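검색어를 입력하세요
읽는 시간 2분

1/
스포츠 수집품을 모은다고 하면 다들 집에 보물이 있는 줄 안다. 우리 집에 있는 건 1부 리그 구경도 못 해본 구단 Joredell의 경기 프로그램 775권이다. 보물은 모르겠고 무게는 확실히 나간다.

2/
경기 프로그램의 가치는 상태가 정한다. 스테이플에 녹이 슬면 반값, 누가 볼펜으로 선발 명단을 고쳐 써놨으면 또 반값. 나는 고쳐 쓴 쪽이 더 좋다. 감독보다 나은 명단일 때가 많아서. 그래서 내 컬렉션은 돈이 안 된다.

3/
1월에 Zonari 경매에서 컵대회 준결승 프로그램을 낙찰받았다. 2000원에. 배송비가 더 나왔다. 경쟁 입찰자가 한 명 있었는데 1900원에서 물러났다. 그분의 절제력을 존경한다.

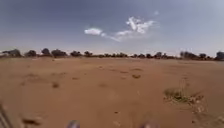
4/
보관 얘기. Kokkinos 중성지 봉투를 쓴다. 비닐은 몇 년 지나면 표지 잉크를 물고 안 놔준다. 표지에 있던 골키퍼 얼굴이 비닐로 이적한 걸 본 뒤로는 전부 종이로 바꿨다. 이적료는 못 받았다.

5/
습도는 50% 아래로. 한번은 70까지 올라간 걸 모르고 여름을 났더니 Utton 원정 시리즈가 통째로 물결 모양이 됐다. 책 사이에 눌러놨는데 아직 파도친다. 그 시즌 수비 라인도 딱 그랬으니 고증이라고 치자.

6/
사인본 문의가 종종 오는데, 사인본은 두 권 있다. 하나는 후보 골키퍼 거고 하나는 누구 건지 모른다. 글씨를 알아볼 수가 없다. 선수단 명단을 다 대조해봤고 주심까지 의심하는 중이다.

7/
중복본은 교환합니다. 컵대회 예선이면 두 권 드림. 볼펜 낙서 있으면 세 권까지도 생각해봄. 쪽지는 밤 10시 전에만 주세요.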